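Open Day at Skatdale: The Workshop and Its Storage

Skatdale opened its doors on Tue 17 March, and I went along mostly to look at the building. Our own group will be moving to a shared workshop in June, and I wanted to see how a place this size handles light, pipes and storage. Sign-in was at the side door. Tahira Ghauri took our group through.

The main hall

The hall is one large, bright room. Ghauri said the floor area is 2335 square feet, which felt bigger with so much white overhead. The ceiling is corrugated panels, painted white like the steel beams that cross it, with rectangular fluorescent fixtures mounted up there and more of them farther back toward the far wall.

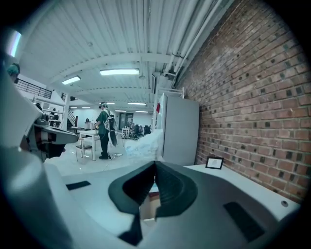 The main hall, with the ceiling lights and the pipe run.

The pipes and conduits are left exposed. They run side by side on brackets along the ceiling and down toward the back of the room. Tariq Janjua asked whether they had thought of boxing them in. They got a price for it and decided against it, and Ghauri said repairs have been simpler as a result. I would do the same in our building.

I asked about noise. She said it can get loud when everyone is in, and they plan to try some panels on the walls this summer.

Cabinets and desks

After coffee we looked at the storage. The cabinets are white outside and light brown wood inside the compartments. Birsen Sezer looks after them and told us each one cost $290, delivery included. The open compartments are low enough to reach while sitting down. I tried one and did not have to stretch. A crumpled white bag with something light blue in it was in one of the compartments. The large desk beside the cabinet is white too, with a small round hole in its face.

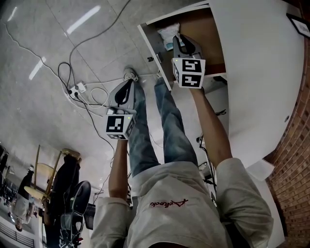
Getting there and parking

The bus stops 300 yards from the gate. Parking is behind the building and was full by the time I arrived, so I left the car on the next street and walked back. The tour took just over an hour. Sezer is sending me the cabinet measurements, and I will pass them on to Orysia Hrynyshyn for our floor plan.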